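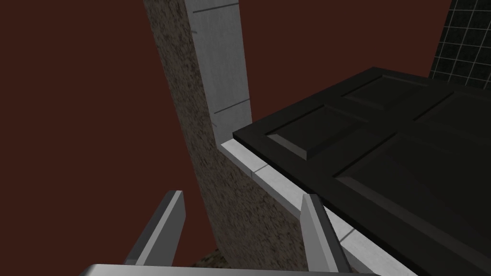
Lodia 便携弥撒箱(Gerkamau 工坊)

价格:619 欧元,含箱内全套器皿,不含祭披
单买空箱:291 欧元
货期:四月之前下单的,复活节后陆续寄出

先说我自己。我在堂区管祭衣房管了好多年,后来才开了这家小店,所以店里卖的东西基本都是我当年自己想要又买不着的。Lodia 就是头一个!以前我们神父去给病人送圣体、去山上的小堂做弥撒,圣爵是拿毛巾裹着塞进背包里的,到了地方打开一看,圣盘上又多一道印子,我心疼得不行。

箱子是 Gerkamau 做的,那边管设计的是 Drita Atanasov。我跟她来来回回写了不知多少封信,就为了圣爵那个凹槽到底要多深(她嫌我啰嗦,我嫌她固执,最后各让一步)。现在这一版,圣爵是倒着放的,杯口朝下扣在绒布上,箱子提起来走路不会晃。

箱子里有什么

圣爵一只,高 147 毫米,杯内镀金
圣盘一只,直径刚好能盖住杯口
带盖圣体盒一只
酒壶、水壶各一只,玻璃的,螺旋盖
立式小十字架一座,底座可以拆下来
短烛台一对,蜡烛要自备
圣体布、圣爵布、洗手巾各两条,亚麻
空格一个,放得下袖珍版的经本,或者一条折好的领带

领带我要多说一句。空格是按普通的轻便领带留的,刺绣很厚的那种真的塞不进去,别硬压,压久了金线会起毛。要是平时只用厚的,可以让我把隔板抽掉再寄,备注里写一声就行,不加钱。

圣体盒能装多少?按常见的小祭饼算,大约 400 枚是装不下的哈,那是另一款大号圣体盒,页面最下面有。随箱这只是给病房、家里、小型避静用的,别指望拿它应付堂庆。

我自己用下来

空箱拎着很轻,装满之后分量就上来了,挤公车的话我建议配肩带(另售,棕色和黑色)。锁扣是 Radulović 的黄铜件,新的时候偏紧,多开合几天就顺了。第一次打开请慢一点,我有次着急,指甲劈了……

我最喜欢的其实是那座十字架。很多旅行用的十字架都做成折叠的,关节一松就歪着头站在祭台上,看着真别扭。Lodia 这座是一整根立柱插进底座,放在不太平的桌子上也站得稳,户外弥撒有风的时候,我会在底座上再压一块小石头。
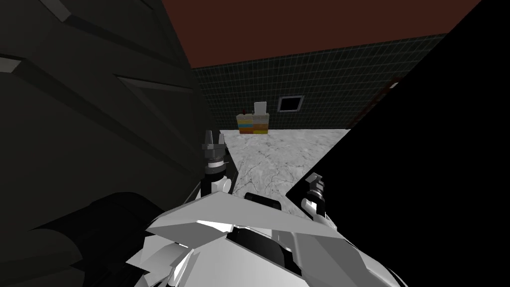

白色大理石地面,尽头是深色瓷砖墙

保养

镀金的地方只用软布和温水,擦干再收。擦银膏、牙膏、小苏打统统不要碰,我修过太多只被好心人擦花的圣爵了。亚麻布第一遍请按祭衣房的老规矩单独用清水漂,水倒进圣井或者干净的泥土里,之后再正常手洗,趁半湿的时候熨。玻璃壶里的酒当天倒空,盖子拧下来晾一夜,不然橡胶圈会有味道。

绒布内衬掉毛的问题,有两位客人跟我提过。新箱子确实会掉一点,拿胶带粘一遍就好了。还是掉得厉害的话请寄回来,我给您换。

刻字

底座和圣盘背面可以刻字,晋铎纪念、银庆、纪念亡者都有人刻。中文、拉丁文都行,拉丁文请自己先找人校对好,我的拉丁文水平只够念经。刻字由 Ognjen Hoxha 手工完成,他只在星期四收件,赶不上就顺延到下一周,催我没用,催他更没用。刻过字的不退不换,这个请谅解。

常有人问的

送来的时候祝圣过吗?没有,新的圣器请交给您的神父按礼规祝福。我不卖已经祝福过的东西。

平信徒可以买吗?当然可以,好多都是全家凑钱送给新神父的。不知道他手头缺什么的话,先偷偷问问他妈妈,比问他本人管用。

旧圣爵能放进来吗?杯口直径和高度发给我,我帮您对一下凹槽。太高的放不进去,可以考虑 Grorex 那款深箱,样子笨一些,但是能装。

配件
肩带,棕色或黑色
备用玻璃壶盖,两只一包
大号圣体盒,可装 400 枚小祭饼
亚麻布整套替换装

下单之前有拿不准的,直接写信给我,晚上九点以后我一般都在回信。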